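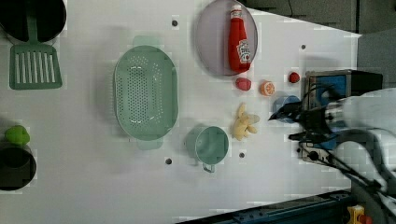 Fig. 4. Mint-green colander and cup, center left.

4. Cleaning and Descaling the Wodlow Countertop Dishwasher

Clean the filter once a week and descale the machine every 28 cycles. If your water is very hard, descale more often.

Cleaning the filter
1. Switch the machine off and unplug it.
2. Take out the lower rack.
3. Turn the filter cup counterclockwise and lift it out.
4. Rinse both parts under warm running water. Use a soft brush on the mesh.
5. Put the filter back and turn it clockwise until it clicks.

CAUTION: Do not run the machine without the filter. Scraps can block the drain pump.

Descaling
1. Empty both racks.
2. Pour 300 ml of descaling liquid into the base of the tub.
3. Close the door and select Program 6 — the hottest wash.
4. When the program ends, run Rinse once with the racks still empty.

Note: Colanders, cups and other light plastic items go in the upper rack only, open side down. Check for a dishwasher-safe mark first.

CAUTION: Never mix descaling liquid with detergent or bleach.

If code E4 stays on after descaling, check the drain hose for kinks. See Section 7 for other codes.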